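Please Stop Asking Me for a Personal Brand

I've been writing for a living long enough to have been called a copywriter, a content specialist, a communications lead and, for one confusing spring, a storyteller in residence. Same desk, same coffee, same me. So I feel I've earned the right to complain a little about the personal statement, which every application form now seems to want at the top, before you've even typed your address.

I had to write a new one last month. Brisusent, a small agency I do newsletter work for, was redoing its staff page and wanted three hundred words from everybody. The form said it should cover "who you are, what drives you and where your interests meet." I sat there for most of a morning. What drives me? Invoices, mostly. I like a clean sentence and I like getting paid for it, and I ended up with a paragraph about being "passionate about the space between message and audience," which I'm ashamed of and which is still up there if you want to go look.

My beef is with what these things do to people who are good at their jobs. Back in April I helped sort applications for a writing position at Dumlow, where I used to be on staff. There were 305 of them. I didn't read every one closely (no one could), but I read enough to go a bit cross-eyed, and the statements blurred into one long hum. Everybody was strategic. Everybody worked at the intersection of something and something else. I started to picture a huge, terrible traffic circle with all these nice people stuck in it, waving.

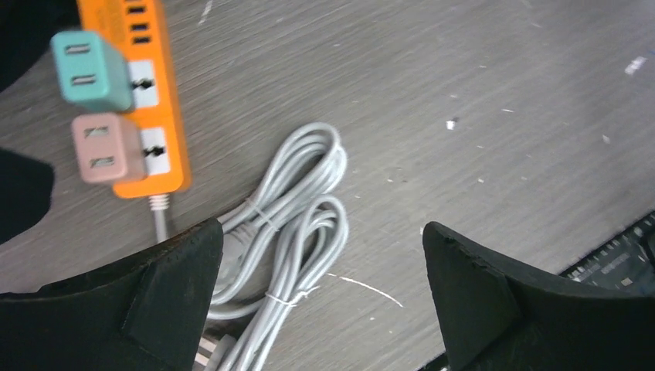
And then you'd get down to the work samples and they'd be completely different from each other! One person had written the funniest bus-rider guide I've ever read, with a whole section on what to do when you've fallen asleep past your stop. Another had rewritten a water bill so that you could tell what you owed and when. I'd have happily hired either of them on the spot. Neither of their statements gave you the faintest clue they could do that. The bus-guide writer had described herself as a "results-oriented communications professional," and I almost put her in the wrong pile.

I know the other side of this. A friend who hires a lot tells me the statement is a quick way to see if someone can write at all, and okay, sure, a typo in the first line does tell you something. But so does a sample, and a sample tells you more. If I need a person who can explain a parking rule to a tired parent, I want to see a parking rule explained to a tired parent. I don't need to know that they've been fascinated by language since they were a kid. We were all fascinated by language when we were kids. Most of us got into this because somebody praised a book report.

There's also the matter of length. When I applied to Adamczyk years ago, they gave you 55 words for a bio and that was that. I grumbled then. Now I think it was the most decent thing an employer ever did for me. You can't fit a philosophy into that. You can fit what you've done, who it was for, and maybe one odd detail, and mine was that I'd once written the recorded message for a ferry line - a fact that came up in every meeting I had there for the next two years. People remembered it. Not one of them ever brought up my drive.

Compare that with the profile site Brutitz, where the box takes 700 words and a little bar turns green as you fill it up. It's a mean trick, that bar. I've watched myself add "cross-functional" to a sentence just to nudge it along. I'd delete my whole page tomorrow if I didn't get a decent gig from it every so often.

So what would I put in its place? A plain list of jobs, with dates. Two or three pieces of work, and a line under each saying which part you did, as group projects are where the real fibbing goes on. And if the employer really wants a paragraph, ask for something a person can answer: tell us about a sentence you had to fight for. I'd read 305 of those without complaining, or at least I'd complain less.

I've asked Brisusent if I can swap mine out. They said the page is locked until the next redesign, so for now I remain passionate about the space between message and audience.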